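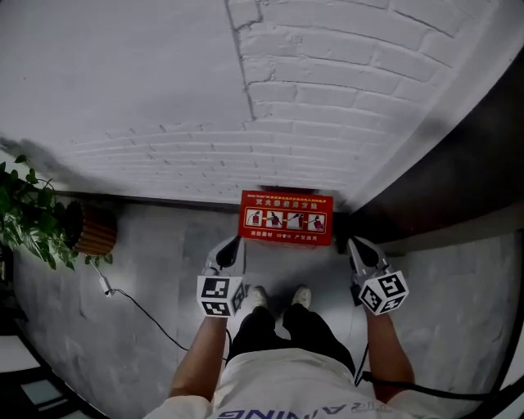
So I've been at the new job for a few weeks now and my aunt keeps asking what I do all day. I told her I teach robots to open things and pick things up, and she wanted to know if I just talk to them very slowly. Close enough, Aunt Bernadette!

The real answer is that I put a gripper in each hand and do a chore, over and over, with everything recording. No robot in the room at all, most days. The robot gets the recordings later and (fingers crossed) picks up the habit. Each gripper has a cube on top with black and white squares on it so the tracking knows where my hands are, and each one has its own camera too. I was hired in October along with Latrice Lindgren, and we were both terrible at it for the first week. You have no idea how much you use your fingers until you've traded them for two stiff little pinchers.

Our project is called Dremovent, and the target is 2,000 good demos. We're at 37 for the new batch. I know. But the old batch got thrown out over a calibration thing that I only half understand, so we're all starting from nothing again and I'm trying to be cheerful about it.

The thing I had to unlearn is rushing. My first instinct was to lunge at whatever I was supposed to grab, like I was killing a bug. Latrice watched my playback and laughed so hard she had to sit down. Now I start each take standing still, feet together, arms out, tips pointed at the thing, and I breathe once before I move. Then in nice and slow, one hand a little behind the other so they don't bump.

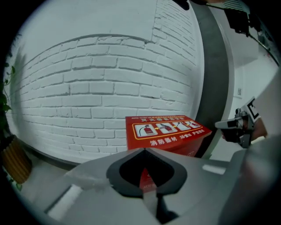

The other trick is keeping both cubes pointed where they can be seen. I roll my wrists when I get tired, and if a cube turns too far the tracking goes off into space and that take is garbage. I lost 19 in one afternoon that way and ate a whole sleeve of crackers about it. Cables are the other headache - I've learned to check where they are before every take, and I still manage to step on one when I turn around.

My forearms are sore in a place I didn't know was a place. The grippers don't feel like much when you pick them up, but hold them out in front of you for a morning and then try to open a jar of pickles. I've started switching to paperwork after lunch, which means naming files and marking the takes where I sneezed.

I do like it, though! It's weirdly calming, and I catch myself at home noticing how I pick up a mug or get a box off the floor. Next week we're supposed to start on drawers, and Latrice has already bet me lunch that I'll pinch my own sleeve in one before Friday.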